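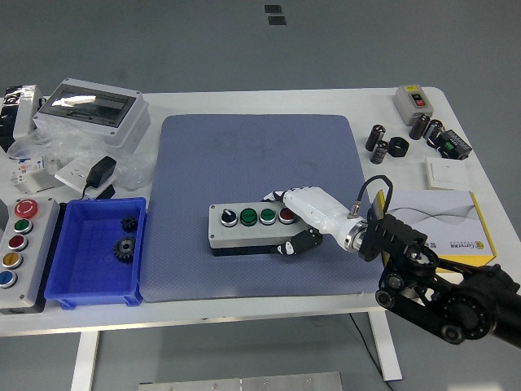 Control box on the blue-gray mat, selector knob at the left end and the red button at the right.

From: Senan Hanrahan
To: paddlers list
Date: 23/10/2024
Subject: Re: [paddlers] Slow leak in the old Gritano, worth fixing?

Hi Ita and all,

Oh, I know that boat! Or one very like it. I had a Gritano two-seater for years and the floor chamber did exactly what you describe, so I'll tell you what I did and you can ignore whichever parts don't suit.

Ita Mac Mathúna wrote:

> Hello everyone,
> I pulled the Gritano out of the shed last weekend and pumped it up
> on the lawn. Side tubes are fine, still hard the next morning. The
> floor goes soft after a few hours. I've been over it with dish soap
> and a sponge and can't find a single bubble. The seams look OK to me
> but I don't really know what a bad seam looks like.
> Two questions. Could it be the valve, even if it doesn't bubble? And
> does anyone still sell valves for these? The shop in town told me to
> buy a new boat, which I am not going to do.
> Also the skeg is missing. I think it's in my brother's garage.
> Ita

Yes, it could easily be the valve. Mine only leaked when somebody was sitting in the boat. Soap on the lawn showed nothing at all, and then Áine Duggan told me to load it up first, so I put two bags of potting soil on the floor and went around again with the sponge, and there it was, a tiny line of froth under the valve collar. Try that before you buy anything. Do the valve first, then the seam where the floor meets the tubes, and go slowly, with the soap mixed a good bit stronger than you'd think.

If it is the valve, check whether yours unscrews. On the older Gritanos the insert threads into a base that's welded to the fabric, and you need the flat plastic wrench with the lugs on it. Please don't use pliers. I did, and I chewed up the rim so badly that I had to file it down before the new one would seat. Let all the air out, hold the base from behind through the fabric, and turn. It'll feel like it's never going to move and then it goes all at once. Wipe the grit out of the threads with an old toothbrush. Half the time that's the whole problem and the old insert goes back in and holds.

For parts, I got mine from Tradon. They sell the inserts in packs of 2, and the wrench is separate, so don't forget it like I did and end up paying shipping twice. Mine took 10 days to come. Nuala Fahy swears by Ó Briain for glue and patch fabric, and I think they'll match the color if you mail them a scrap, but I've never bought a valve there so I can't say. The Vevo inserts look the same in the pictures but the thread is finer. I have one in a drawer if anyone has a Vevo!

If it's the seam, that's more work. Clean off all the old glue (this takes forever), rough both sides up lightly, two thin coats, and let the first one go tacky before the second. Then press it with something hard and smooth. I used the back of a soup spoon. The can said to leave it overnight and I left mine roughly 4 days, mostly on account of rain, and it's been solid ever since.

One more thing — don't pump the floor as hard as the sides. There should be a number printed near the valve, though on mine it had worn off and Ruairí Moynihan had to read it to me off his own boat over the phone. His gauge and mine don't agree either, so I stop a little short and let the sun do the rest. And if you leave it out on the grass on a hot afternoon, let some air out. I'm fairly sure that's what started my leak in the first place.

On the skeg, look in your brother's garage before you order! They're silly money for a bit of plastic. If he can't find it, tell me which slot you have, the slide-in or the one with the pin. I've got a slide-in one here that came with a boat I sold in March, and the buyer never asked for it. You're welcome to it.

Let us know what the potting soil turns up. I can lend you my wrench if you're over this way before yours comes.

Senan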